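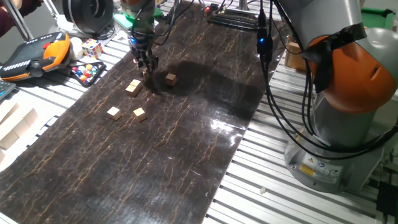

The Kondico relay on the hill at Grimelness went off again on Saturday and the whole lower valley lost its link for most of the afternoon. I walked up with the spare unit and swapped it over, and we had a signal back by teatime. The old one is on my bench. For anyone who still finds the layout confusing, think of small wooden cubes spread over a dark mat, a couple of them touching and the others sitting on their own. The touching ones are the two farms that share a mast, and the lone ones are houses that can only be reached from the hill. Lose the relay and the lone ones go first.

On the battery question from last week:

> Is it worth paying for the larger Roleck battery? De Bruijn
> quoted me 121 for it, fitted, and the small one is a good
> deal less. My panel is only 30 watts and it's shaded until
> ten in the morning.

I'd leave the battery alone and change the panel. A 60 watt one fits the same bracket, you just need longer bolts. With 30 watts and that much shade you won't fill the larger battery between now and spring anyway.

I have 4 of the old brackets left if anyone wants one. Please collect, they're heavy to post.

The spare relay is now in use, so we have no spare. I've asked Kondico for a price and will pass it on when they answer - last October it took them three weeks.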